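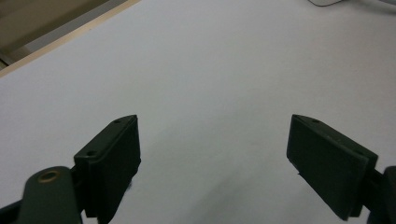
Cleaning and Maintaining Matte White Tabletops

Matte white surfaces show gray smudges more readily than gloss. The low-sheen texture holds skin oil, pencil dust and rubber marks, and ordinary wiping tends to spread them into a wider haze. The procedure below applies to laminate and sealed painted tops. It does not apply to raw wood, oiled wood or stone.

Materials
Two microfiber cloths, one damp and one dry
Dish soap, unscented
Baking soda
Isopropyl alcohol, 70 percent
Spray bottle

Routine cleaning
Remove dust with the dry cloth before any liquid is applied. Add 10 ml of dish soap to 2000 ml of lukewarm water. Wring the cloth until it no longer drips. Wipe in straight, overlapping passes from the far edge toward you. Rinse the cloth, repeat with plain water, then dry in the same direction. Circular wiping leaves arcs that become visible under side light.

Gray smudges and rubber marks
Start with the soap solution and allow one minute of contact. If the mark remains, dampen a corner of the cloth with alcohol and dab from the outside in. On painted tops, test the underside first; if color transfers to the cloth, stop. For marks that resist alcohol, mix baking soda and water to a thin paste and rub lightly with a fingertip. Excess pressure polishes the finish and leaves a shiny spot, and this cannot be reversed.

Do not use
Melamine foam, powdered cleanser, furniture wax or silicone spray. Wax fills the texture and collects dirt.

Checking the result
Turn off the overhead light and hold a flashlight low across the surface. Residue appears as dull streaks. Rewipe with plain water only.

Frequency
Daily dry wipe for a work table, soap wash once a week. Inspect edge banding in March and again in September, and reglue any lifted section before washing.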